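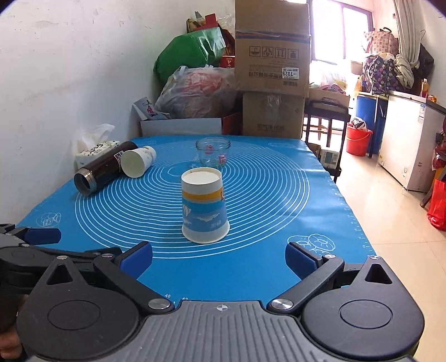

Search this site Go
2 min read

1/ Notes on paper cups and the recycling bin. The board is ordinary. The trouble is the lining, a thin film of plastic bonded to the inside so the drink doesn't soak through.

2/ A normal paper mill pulps for a short time. Lined board needs longer, and the film comes off in flakes that have to be screened out. Many mills won't take it.

3/ Edwards, the office block where I work, put in a separate cup bin in September. Tubes, liquids tray, lids slot. It takes 80 cups per tube if people stack them.

4/ People don't stack them. Phúc Lâm weighed one bag and most of the weight was cold coffee.

5/ Water-based coatings pulp more easily. Tincuța Pîrvu tested two sorts with boiling water. Both held for an hour. One went soft at the base seam overnight.

6/ Cost is the sticking point. Kumer quoted us for a box of 2000 and the coated ones were dearer than lined.

7/ Lids are a separate matter, usually a different plastic. Take them off first.

8/ Seam photos to follow once the second box arrives.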